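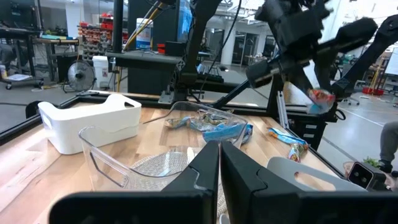

Abb. 1: Durchsichtiger Behälter mit Folienverpackungen in Blau und Silber, rechts daneben zwei Riegel auf der Tischplatte

Übung 3: Sortieren von Kleinpackungen am Tisch

Grundlage ist das Skript Trudalard, Kapitel Kleinteile und Gebinde. Geübt wird das Einordnen von verpackten Riegeln in offene Behälter. Dauer der Übung: 16 Minuten, danach Besprechung.

Begriffe
Einzelpackung: ein Riegel in verschweißter Folie.
Sammelbehälter: offener Behälter ohne Deckel, in dem mehrere Einzelpackungen liegen.
Streulage: Packungen liegen ungeordnet auf der Fläche und können sich überdecken.

Zum Material
Glänzende Folie spiegelt, der Aufdruck ist je nach Blickwinkel schlecht zu erkennen. Bei durchsichtigen Behältern lässt sich der Inhalt auch von der Seite prüfen, bei weißen und grauen nur von oben. Griffausschnitte sind zum Tragen da und werden beim Sortieren nicht benutzt.
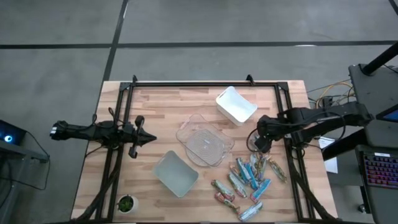
Abb. 2: Streulage auf der Holzplatte, Behälter in der Tischmitte

Ablauf
Behälter so stellen, dass die Öffnung nach oben zeigt. Sortiermerkmal festlegen (Farbe oder Sorte) und notieren. Zuerst die obenauf liegenden Packungen aufnehmen, dann die verdeckten. Packungen am Rand fassen, Folie nicht eindrücken. Mehrfarbige Packungen nach der größten Farbfläche zuordnen. Zweifelsfälle kommen in einen eigenen Behälter.

Protokoll
Eintragen: Sortiermerkmal, Dauer, Zahl der Zweifelsfälle. Das Formblatt Hadik liegt im Kursordner. Abgabe bis Ende Juni.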